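Drinodix wrist-view finger set

Mesh-faced fingers and a small wrist camera, sold as one kit for grasping research

We built the Drinodix fingers for one experiment at Oltitz and ended up wanting them on every arm we had! The question Yến Lã was asking was simple enough: if a policy only ever sees what the wrist sees, how much does it matter that the fingers are always in view? Quite a lot, as her results show.

She trained the same grasping policy twice, each time on 300 demonstrations. One version had the fingers masked out of the video and the other left them in. Over 200 test grasps on household objects, the version that could see its own fingers managed 154 successful picks, and the masked one fell well short of that. We love this result because it costs nothing at run time. You leave the fingers where they are and let the policy use them as a ruler.

The mesh inner face helps too. It has a strong, regular pattern, so small shifts in finger position are easy to pick up in the video, and the smooth black rim gives a clean edge against most backgrounds.

A wide view also takes in a lot beyond the fingers. From the wrist you get the white table with its small objects, the humanoid behind it and the big screen on its stand, all in the gap between the two fingers.
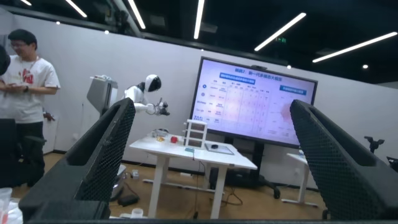 What's in the kit

2 mesh-faced fingers, black
Wrist camera and bracket
Skurkus adapter plate
Calibration sheet and Yến's training notes

Fitting

Bolt the plate on first, then the bracket. Allow around 20 minutes. Run the calibration again whenever you swap a finger, even for an identical one.

Coralie McPhee is now repeating the study on the Faulkner arm with a narrower lens, and we'll add her numbers to this page in October.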